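Section 4: Cloth Handling Demonstration, Open Day Set-up

Sat 19 January
Prepared by Florêncio Antunes, Onley Demonstration Program

4.1 Complete the power-up checks in Section 3 before visitors are admitted.

4.2 Lay one green cloth on the white table within reach of the grippers.

4.3 Bring the fingertips to the edge of the cloth at low speed.

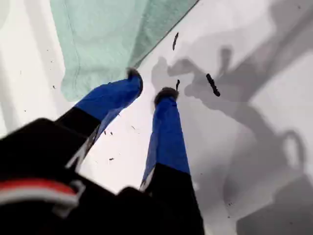

Figure 4-1. Fingertip pad at the cloth edge.

NOTE: Crumbs and specks on the tabletop are to be brushed off between sessions. Inspect the fingertip pads at the same time.

4.4 Confirm that wrist cables have slack through the full range of travel.

4.5 Start the folding routine. The presenter shall name each arm as it moves. Limit each group to 11 visitors.

CAUTION: Visitors must remain behind the floor line while either arm is powered. An arm that is drawn back may extend without warning.
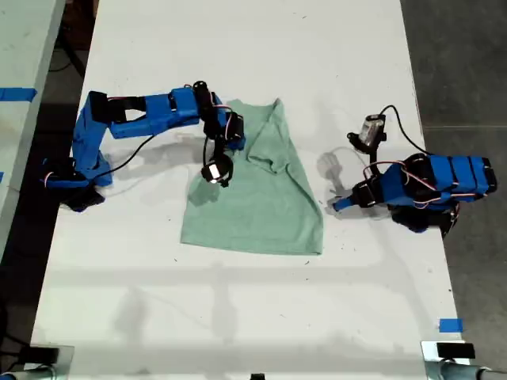
Figure 4-2. Left arm over the cloth, right arm drawn back.

4.6 If the cloth bunches, press Hold, wait 8 seconds and re-lay it by hand.

4.7 Enter the cycle count in the Gatel log. The count at last service was 3,208.

Comments (2)

C. Fonseca: Is step 4.6 the same for the Arruda cloths? Ours are heavier.

F. Antunes: Yes. Allow a slower approach in 4.3. The June revision will include the setting.

Related items
Section 3: Power-up Checks
Section 5: Shutdown and Storage
Grerkasik Hall: Visitor Floor Plan
Service Intervals at 1,000 Cycles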